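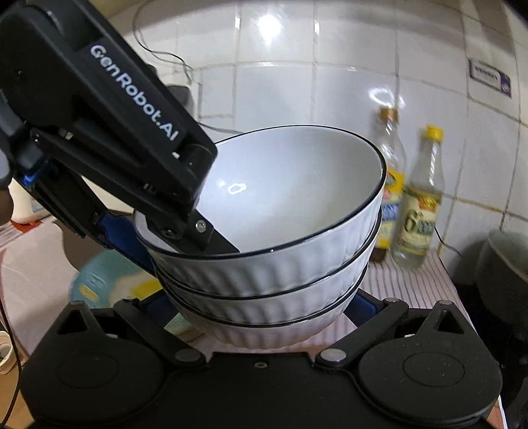
Is a slimline dishwasher big enough for a family of four?

Mine copes well if you run it every evening and wash the big pans by hand.

I've had the Sadlow slimline for nearly 20 weeks now, which feels long enough to have stopped being polite about it. We moved into a house with a galley kitchen and one skinny gap beside the sink, so a full-width machine was never going in. It cost me £600 from Lasbridge, fitted, with the old one taken away (they wanted extra for the taking away, I argued, they gave in).

First off, it cleans. Porridge, egg yolk, that orange film you get from tinned tomatoes, all gone on the everyday programme. I rinse nothing! My one failure was a lasagne dish I'd left for two days and I think that one's on me.

The top basket is lovely. It lifts up and down with a squeeze of the handles, even when it's loaded, and the mug rows are a sensible width. Bowls are where I get cross. The prongs at the bottom lean back too far, so deep cereal bowls slide into each other and the inside ones come out with a gritty tide mark. I now put them in every other slot and fill the spaces with side plates.

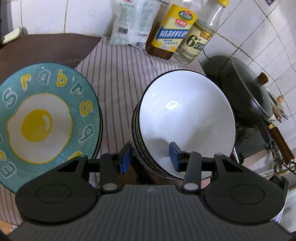 Nechyporuk
Kitchen and Laundry Reviewer

Drying is so-so. China is fine if you open the door when it beeps and go off and do something else for a bit, but anything plastic needs a wipe with a tea towel. My sister's Bralulness has a door that pops itself open at the end and I'm jealous of it every single time I visit.

Noise? You can watch telly in the next room without touching the volume. There's a clunk when the tablet drops, and the drain at the end gurgles a bit, but I've slept through both.

The quick wash takes 31 minutes and is good for glasses and not much else. The filter twists out easily, though the salt cap is stiff and I've ended up using a rubber glove to shift it.

Would I buy it again? For a narrow kitchen, yes, and I'd spend the same money. If you eat out of big bowls every night, take one to the shop and try it in the rack first.

Recent reviews
Sadlow worktop kettle, one year on
Bralulness heated airer
Three washing-up bowls for small sinks
Lasbridge delivery and fitting service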